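Chapter 8
Who Runs the Game?

Every match you love starts long before kickoff, with a vote! In Kurness, 50 clubs send delegates to pick the people who set the rules, hire the referees and share out the money. 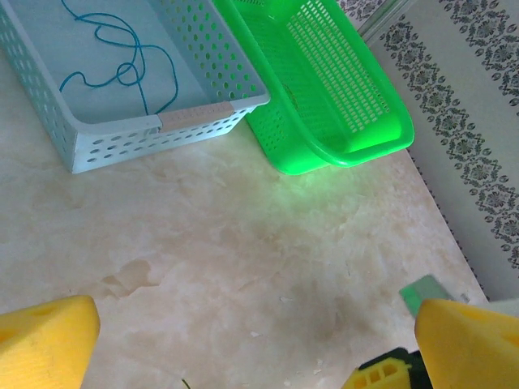
It sounds dry, but wait until you meet the Grornley league, where almost 100 players once turned up to argue over a single transfer rule. We'll follow that debate from start to finish, then try drafting a rule of our own.
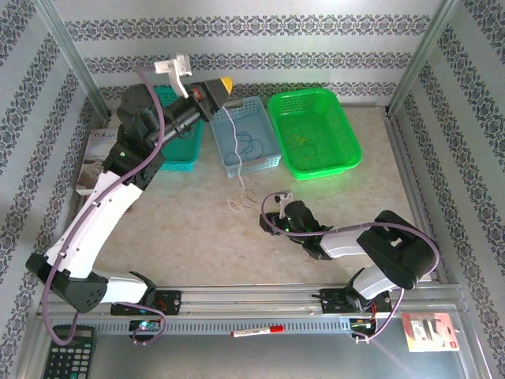
Figure 8.2 Two robotic arms on a rail, with a teal basket.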